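Made it to the Holtton open day after all! Two hours on the train and I'd do it again tomorrow. Little thread for the robot people.

First stop was the assembly bench. Two arms, one piece of white furniture, a big black plastic sheet underneath. I had planned on five minutes there and then coffee. Ha.

You forget how much you do with your left hand when you put stuff together. One arm holds, the other fiddles. I kept wanting to reach in and help (don't, there's a sign).

Asked the guy from Pesonen what's hardest for them and he said letting go. Picking up is fine, it's the letting go that goes wrong. Been thinking about that all afternoon.

Also there were 159 names on the sign-in sheet when I got there and exactly one coffee machine. Bring a thermos if you're going in June next year.

OK, pictures from the bench:
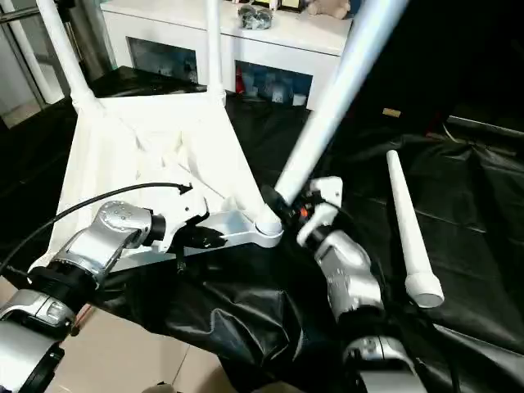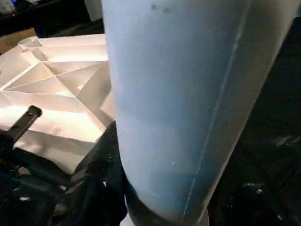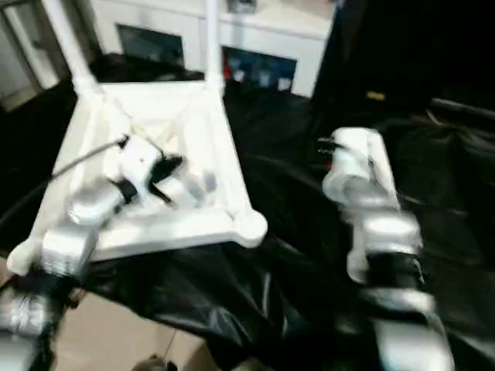
Marjatta Riihimäki: Did they say if the arms plan the grasp themselves or if somebody is steering? I saw the Surndale demo and it was all steered, still fun to watch though.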